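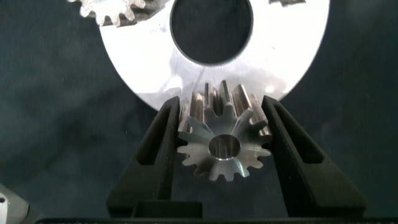
*腕部相机视角：两根黑色夹指夹住一枚金属直齿轮，后方为一块银白色圆盘。*

# Pevero 发布夹爪横向对比结果：700 次抓取，没有全胜者

**Suwannarat，六月**——自动化集成商 Pevero 今日公布其夹爪对比测试的结果。测试历时 28 天，共完成 700 次齿轮抓取，参测的 6 套夹爪中没有一套在所有项目上领先。公司市场部原本为冠军预留了一页版面，现已改登联系方式。

测试在 Pevero 位于 Suwannarat 的实验室进行，对象是客户产线上最常见、也最常被抱怨的一类工件：小型金属齿轮。齿面有棱，端面光滑，中间还有一个孔，每一处都欢迎夹指来碰，每一处又都不太愿意被夹稳。测试要求夹爪从织物台面上取起齿轮，保持竖立姿态，再送至轴销上方完成套入。

“销售手册里的夹爪，抓的永远是方块。”项目负责人 Rohani Pillai 表示，“我们对方块没有意见，只是客户很少寄方块来。”

## 主要结果

- **Graltano 平行夹爪**：配开窗式硬质夹指，套入成功率居首。开窗让夹指稍有弹性，夹住齿轮侧面时不易打滑。更换夹指需拆 4 颗螺钉，其中一颗的位置颇见设计者的幽默感。
- **Grustudero 自适应夹爪**：对摆放角度最宽容，齿轮歪着躺也能取起；取起之后往往继续歪着，套入环节因此失分。
- **真空吸盘方案**：在大平面圆盘上表现从容，遇到齿轮则吸到了大量空气。测试组按规程做满了全部次数，以示尊重。
- 其余三套夹爪成绩居中，差距小于重复测试的波动，报告未予排名。其中一家供应商来信询问能否改称“并列第二”，Pevero 的答复是可以，但另外两家也得同意。

## 相机装在哪里

同一测试还比较了腕部相机与固定相机。腕部相机离工件近，夹指与齿的接触位置看得清楚，缺点是夹爪本身总要占去画面下方一大块，抛光端面的反光也不时让定位算法产生过高的自信。固定相机视野完整，只是到了最关键的那一刻，机械臂通常正好挡在前面。

视觉工程师 Irfan Hartono 最终采用了两者并用的配置，并将腕部相机曝光下调约 15%。“调完以后，算法终于承认有些齿轮它没看清。”他说，“这对我们是很大的进步。”

台面换过几种颜色，最后定为深色织物。浅色台面与金属件对比度不足，而深色织物的问题主要是沾毛絮，测试组对此已有一把粘毛滚筒。

## 后续安排

Pevero 将向现有客户提供完整报告，内容包括各夹爪的失败记录、夹指磨损情况及控制器参数。失败记录是全文最长的一章。下一轮测试将加入斜齿轮和带油工件，Graltano 与 Grustudero 两个型号均会继续参测。

有意寄送工件的厂商可与实验室联系。方块亦可受理，排期靠后。

## 关于 Pevero

Pevero 从事小型零件的上下料与装配自动化，业务涵盖夹爪选型、夹指定制和视觉标定。

**媒体联络**：Pevero 新闻办公室，Rohani Pillai 转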